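### 4. 프로세서 끼우기

덮개를 여느라 수고 많으셨습니다. 이 단계는 천천히 하실수록 좋으니, 차 한 잔 곁에 (물론 본체에서는 멀찍이!) 두고 느긋하게 시작해 주세요.

1. 전원 코드를 뽑고, 맨손으로 케이스의 금속 부분을 한 번 만져 몸의 정전기를 흘려보냅니다.
2. 고정 레버를 살짝 누르면서 바깥쪽으로 뺀 다음, 끝까지 들어 올립니다.
3. 프로세서는 옆면만 잡고, 소켓과 방향이 맞는지 한 번 더 살펴봅니다.
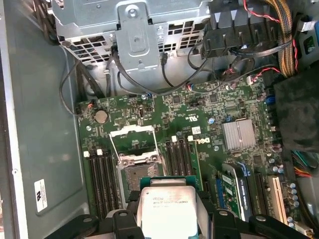 *그림 4. 레버를 올린 빈 소켓과 프로세서*

4. 프로세서를 수평으로 가만히 내려놓습니다. 누르지 않아도 제자리에 앉습니다.
5. 로드 프레임을 덮고 레버를 내려 걸어 줍니다. 이때 조금 뻑뻑한 느낌이 드는 것은 정상이니 놀라지 마세요.

> **주의:** 소켓 안의 접점은 아주 약합니다. 손가락이나 면봉을 대지 마시고, 먼지가 보이면 불어내기용 고무 펌프만 쓰세요.

> **참고:** Plonder 방열판을 쓰시는 분은 서멀 그리스를 바르기 전에 5장을 먼저 읽어 주세요. 바르는 양이 Horgan 제품과 달라서 헷갈리기 쉽답니다.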